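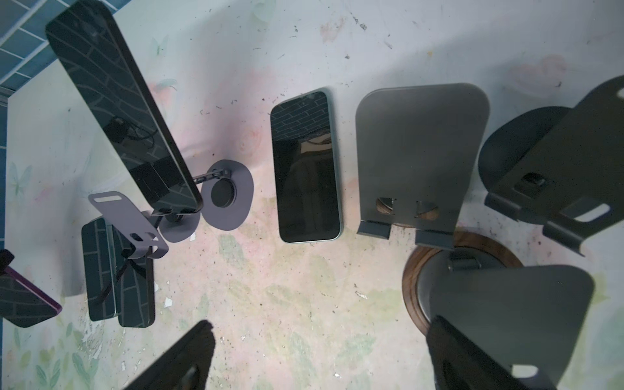

Black smartphone on a gray-violet stand with an oval base.

Pletden School Travel and Lodging Records

Version 2, May 2024

Hi, and welcome! This is a small table of records on how secondary school students in the Pletden district get to class, where they sleep during term, and what changed once the hostel at Ikau opened its doors. We are really happy to be sharing it, and we hope other rural councils will pick it up, poke at it and tell us what they find.

What's in it

585 student records, one row per student per school year. Of those, 434 are day students and the rest lodge somewhere during the week, either at the Ikau hostel or with a host family. There are 74 villages in the village lookup file, including a few that no longer send anyone to the school but did in the earlier years.

Files

students.csv: the main table
villages.csv: village code, walking distance to school, nearest bus stop, river crossing yes/no
terms.csv: opening and closing dates for each term
notes.txt: remarks typed in from the paper forms, with names removed

Columns in students.csv

student_id: random number, not the school's own number
grade: 8 to 12
village: code, see villages.csv
lodging: home, host or hostel
minutes_one_way: as told to us by the student or a parent
days_missed: from the class register
meals: number of meals eaten on a normal school day
fee_support: none, part or full

How it was collected

Class teachers filled in a one-page form with each student in October, and the council office typed the forms up over the winter. Vesna Stan checked every row against the registers and caught a whole lot of swapped village codes (thank you, Vesna!). The walking distances come from the Hodžić road survey, which covers footpaths too, so they are much better than what you get by drawing straight lines on a map.

Things to watch out for

minutes_one_way is rounded by almost everybody to the nearest 15. Blank means the question was skipped, and zero means the student lives on the hostel grounds.

Students who left mid-year are kept, with days_missed counted only up to the day they left. Please don't average that column without looking at terms.csv first.

The two Nergate villages share one code. We tried to split them and couldn't do it reliably from the forms.

Privacy

No names, birth dates or house locations. Villages with fewer than five students are grouped under the code OTHER in students.csv. Please don't try to work out who anybody is.

Using it

Free for teaching, research and council planning. If you make a chart or a report from it, send us a copy, we love seeing them! Corrections go to the council education desk in Pletden.

Coming next

A second table with some 2,000 daily bus counts from the Ikau road, once the last notebooks are typed in.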